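Moving my grandmother's recipes onto the computer

2021-03-26

I finished typing up the recipe cards over the winter. There are 246 of them, in two tin boxes, and most are in my grandmother's handwriting. A few came from her neighbor in Nedthorpe, Rosalie Camenzind, who wrote in pencil and never gave an oven temperature.

I typed four cards a night after supper. Some took ten minutes and some took an hour. The bread cards were the worst. She measured flour by a blue cup that broke before I was born, so I had to bake the Stollthorpe loaf three times before it came out the way I remember it. I ended up at 528 grams of flour for one loaf — less if the kitchen is damp.

I left her spelling alone. She wrote "tabelspoon" every time and I like seeing it. Where she crossed something out, I typed the new amount and put the old one in brackets. Two cards only say "as usual" after the list of ingredients. My mother knew one of them. The other is a plum cake and I am still guessing.

My cousins each have a copy of the file now. I had one printed and bound for my mother, who has already found a mistake in the pickled beets. It should be half the vinegar. Please fix yours by hand.

The brick wall is still bare, and I haven't decided on shelves.
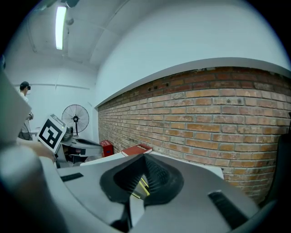
Next up: the plum cake

I'll try it again in September when the plums are in. If anyone in the family remembers whether it had almonds on top, please write to me.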